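How to clean and arrange a small shoe rack

A small wooden rack with three levels is enough for the shoes you wear every week, but it gets dusty very quickly. I clean mine two times in a month and it takes me less than half an hour. My neighbour Essam Filali asked how I do it, so I have written the steps.

You need a soft brush, two dry cloths, a little mild soap and a screwdriver.

1. Put the rack on a table. It is much kinder to your back than kneeling on the floor.

2. Take the shoes off one at a time. Hold each shoe near the collar, where it is strong, and pull it forward over the front edge. Do not pull by the laces – they become loose and the eyelets suffer.

3. Brush every shelf from the back to the front. If there is a rim, go along the inside corners with a dry cloth, as sand likes to stay there.

4. Wipe the wood with a damp cloth and dry it at once. Water left under a shoe makes a dark mark, and I could not remove mine.

5. Check the screws. Turn them gently until they stop and no more.

6. Wipe the soles, with a drop of soap if they are white, and let them dry before you put anything back.

For the arranging, I keep the everyday pair on the middle shelf, with the toes to the front. Heavy boots go on the bottom. The top I leave free for keys or a cap.

If your rack moves from side to side after step 5, fold a piece of card and put it under the short leg. Mine has needed this since July.

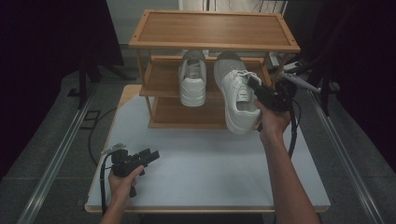

Felt pads are also good for this, but buy the thick ones, as the thin ones fall off in a few weeks.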